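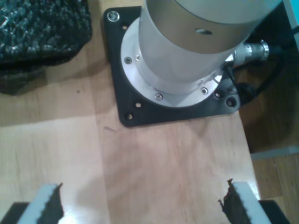
I finally made Orysia Hutsuliak's honey cake over the Easter break. She wrote the recipe out for me in 2022 and it has been sitting in the back of my Nenby tin cookbook ever since.

It takes two days. The layers are thin and come out of the oven hard, like a biscuit, and then the sour cream softens them overnight in the fridge. I used 500 grams of dark honey from Stuncombe, which was more than she asked for, and I'd cut it back next time. The flavour was good but the edges coloured too quickly and I had to trim two of the layers.

Her notes say to cook the honey until it is "the colour of a fox". Mine got a bit past fox.

Changes I made:

- full-fat sour cream, drained in a cloth for an hour
- a pinch more salt
- walnuts on the sides only, as Dad can't eat them and can scrape them off

I took half of it to Fotini Psarras, who gave me a box of her sesame and orange pastries in return. They keep well. I've had one with my coffee at ten every morning and there are four left.

I also tried the boxed honey cake from Zakharchenko, to compare. It's softer than mine and much sweeter, with a thin layer of plum jam near the top. I liked the jam. I have a jar of plum in the cupboard and will try it in April's cake, probably in the third layer up.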